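Stockdale Animal Clinic
Facility Safety Inspection - Checklist with Comments
January 2025

Inspector: Esi Quartey
Accompanied by: Keir Leckie (practice manager), Mawuli Eshun (anesthesia lead)
Scope: treatment room, surgery, radiology, kennels, pharmacy, client areas
Rating key: S = satisfactory, C = satisfactory with comment, A = action required, N/A = not applicable

1. Oxygen and anesthetic gas

1.1 Cylinders chained or in stands - S
1.2 Full and empty cylinders separated and tagged - A
Two untagged cylinders in the gas closet. Gauge check showed one full, one part used. Tag on receipt and on changeover.
1.3 Machine leak test logged before first use each day - C
Log complete for machine 1. Machine 2 has gaps on days it was not scheduled but was moved to the dental table anyway. Test whenever it is moved.
1.4 Scavenging hose connected and unobstructed - S
1.5 Charcoal canisters weighed and dated - A
Canister on machine 2 has no start weight. Discard and replace. Write start weight and date on the label in permanent marker.
1.6 CO2 absorbent changed per log - S

2. Radiology

2.1 Lead aprons hung, not folded - S
2.2 Aprons and thyroid collars inspected for cracks - C
Last check was in October. Collar 4 shows wear at the closure but no defect in the lead layer on test exposure. Recheck at next inspection.
2.3 Dosimeter badges worn at collar level and stored outside the room - A
One badge found clipped to an apron on the rack. Kofi Ackah to reissue the storage instruction.
2.4 Warning sign on door, legible - S
2.5 Positioning aids available (sandbags, troughs, ties) - S
Foam trough has a split seam. It cannot be disinfected in that state. Replace.

3. Pharmacy and controlled drugs

3.1 Safe locked, key log current - S
3.2 Running balance matches physical count - S
Checked against five entries chosen by the inspector. No discrepancy.
3.3 Expired stock segregated - C
Expired items are in a box marked for return but on the same shelf as live stock. Move to the lower cabinet.
3.4 Refrigerator temperature logged twice daily - A
Afternoon readings missing on several days. The Trurken data logger has an alarm function that is switched off. Turn it on, set to the vaccine range, and keep the paper log as well.
3.5 Multi-dose vials dated on opening - S
3.6 Cytotoxic spill kit present, sealed, in date - S

4. Sharps and clinical waste

4.1 Containers below fill line - A
Container by the lab bench was over the line. Closed and replaced during the visit.
4.2 Containers mounted or stable - S
4.3 No recapping by hand - C
Staff describe the one-handed scoop method correctly. Poster in treatment shows the old procedure. Take it down.
4.4 Waste pickup records on file - S

5. Kennels and isolation

5.1 Latches engage fully on all cages - A
Lower left cage in the cat ward closes but can be pushed open from inside. Out of use until repaired. Kwame Agbenyega has the work order.
5.2 Drains clear, floor falls to drain - S
5.3 Isolation gown, gloves and shoe covers stocked at the door - S
5.4 Footbath solution fresh and dated - C
Dated but no concentration written. Add the dilution to the label.
5.5 Hearing protection at dog ward entrance - S
5.6 Disinfectant contact time posted - S
The Vurkuro chart is correct for the product in use. The older Vumden chart behind the door should be removed, as the two do not agree on contact time.

6. Client areas and consulting rooms

6.1 Floors dry, mats flat - S
6.2 Exit routes at full width - C
Route from reception to the side door was clear at the time of the visit. Scale platform projects into it when lowered. Keep the platform raised between patients. 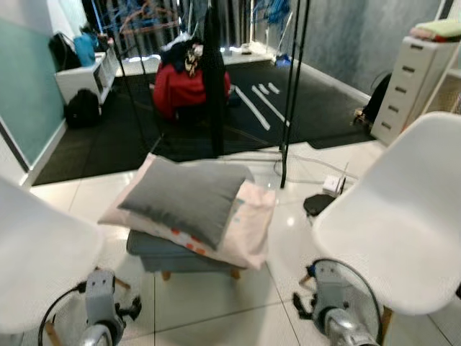
6.3 Seating sound, wipeable where animals are in contact - C
Add seat undersides and leg joints to the monthly cleaning sheet. Fabric items need a washable cover or a place on the extraction schedule - spot cleaning alone is not accepted after a ringworm or parvo case.
6.4 Leash hooks secure at reception desk - S
Pull tested by hand. No movement.
6.5 Cat carriers can be kept off the floor - A
No raised surface on the dog side of reception. Fit a shelf.
6.6 Fire extinguisher mounted, tag current - S
6.7 Emergency lighting test - S

7. Manual handling

7.1 Lift table operates through full range - S
7.2 Two-person lift rule posted and followed - C
Posted. One large dog was seen being lifted by a single technician. Addressed at the time with Mawuli Eshun.
7.3 Stretcher and transfer sheet accessible - S

Follow-up

Items rated A: correct and send evidence (photo or signed log page) to the inspector. 1.5, 3.4 and 5.1 take priority. Items rated C do not need a reply but will be looked at again on the next visit.

Signed: E. Quartey
Received: K. Leckie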